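Geltel 54 Bipolar Unit

I've been selling and servicing small electrosurgery gear out of our shop in Condetstead long enough to have opinions, and my opinion on the Geltel 54 is that it's the one I'd put on my own counter if I ran a minor procedures clinic. It's bipolar only. People ask me all the time if there's a monopolar version coming and no, there isn't, and I'm fine with that! The current goes between the two tips of the forceps, so you don't need a return pad on the patient, and your assistant has one less thing to stick on and check.

The front panel has one knob and one display. Power goes from 2 to 54 watts, and the unit remembers where you left it (you can switch that off in the setup menu if you share it between rooms, and I would). There's a beep when it's active. You can turn the beep down but you can't turn it all the way off, so please don't call me about that one.
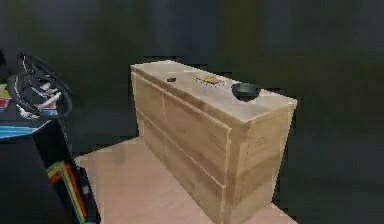
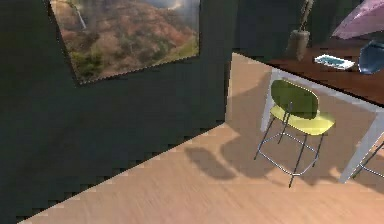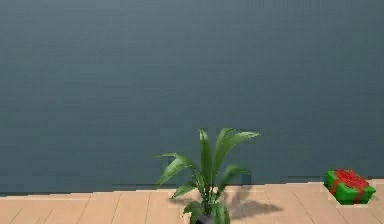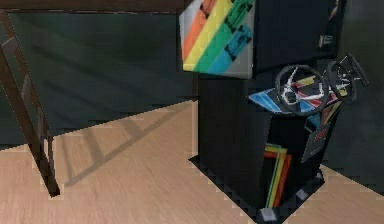 The footswitch comes with the unit. It's the sealed kind and the cord is long enough for most rooms, though if your table sits way out in the middle you'll want the extension, which we sell separately. Forceps are separate too. I usually send people home with two pairs of the Garrido straight ones and a bayonet pair if they do any ear or nose work. The Garrido cords click in nice and tight. Other brands fit if they have the flat two-pin plug, but send me a picture of the plug first and I'll tell you yes or no.

Cleaning: wipe the case down with whatever your clinic uses on its other electronics, just don't spray into the vents. The forceps and their cord go through the autoclave, the footswitch does not. We got one back in January that had been through a full cycle and, well, it was a sad little thing.

What's in the box
Geltel 54 main unit
Footswitch
Power cord
Bipolar cord, reusable, rated for 80 cycles
Printed manual and quick card

Warranty is 36 months on the main unit and doesn't cover cords or tips. Repairs are done by Valeriano Herrero at our own bench, and he'll lend you a Nesatance unit while yours is in if we have one on the shelf. It's an older model and a bit louder, but it does the job.

Sold to licensed clinics and practitioners only, so have your license number handy when you order. For prices on more than one unit, give the shop a call before 4 p.m. and ask for the equipment desk.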